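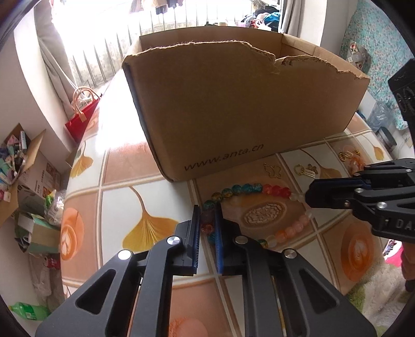

The long strand, with the butterfly charm and key ring behind it

I've had my eye on the Drerora bead strand since November and I love it! The colors are what got me – teal-blue, then reds and corals, then soft pinks and peaches, all see-through enough to catch a bit of light. Mine goes over my head with no clasp to fiddle with. The gold butterfly is lighter than I expected (openwork, very pretty) and I've already moved it onto my bag. My one gripe is the knot, which scratches a little. Wearing it again tonight.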